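Lap and stint records for the Gill Oval club series, one row per completed lap. Kept by Tanner Sandhu and Kirsty Laing. Last rebuilt in February.

## What's in it

- `laps.csv`: car number, driver, lap number, lap time in seconds, flag status
- `stops.csv`: lap in, lap out, time in pit lane, tires changed (0 to 4)
- `results.csv`: finishing order, laps led, penalties

The files cover 40 races and 986 race entries. Lap times come from the transponder loop at the start/finish line. Pit stop times come from the Culon timing sheets, which were typed in by hand, so expect a few typos. Please report them to Kirsty.

## Flag status

`G` is green, `Y` is yellow, `R` is red. A lap takes the flag that was out when the car crossed the line to finish it. If the yellow came out halfway through a lap, the whole lap is marked `Y`, even for cars that were already slowing for the pits. 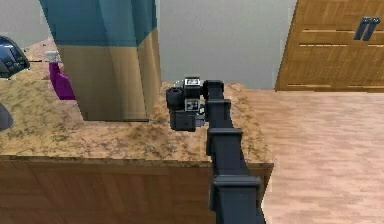 **Why do some cars have fewer laps than the winner but no retirement code?**

They were lapped and still running at the checkered flag. The retirement column is only filled in when a car stopped for good before the end.

## Known problems

- Clyde Blackwood and Carter Turcotte shared a car for part of one season. Laps before the driver change are listed under Blackwood and the rest under Turcotte. The points went to Blackwood.
- The loop lost power in one of the night races. Laps 1 to 90 of that race are missing. Finishing positions are correct.
- Pak-hei Chu's first two starts used a loaner transponder registered to the Jatus team car. These rows have been corrected in `laps.csv` but not yet in `stops.csv`.
- Heat races are not included.

## Loading

Plain UTF-8, comma separated, header in the first row. Missing values are blank. Join the tables on `race_id` and `car_no`. Don't join on driver name, as spellings vary between seasons.

The old Iteo export used a different `race_id` format. If you have scripts written for it, run `convert_ids.py` first.

## Use

Free for any noncommercial use. Credit the Gill Oval club series if you publish charts or tables from it.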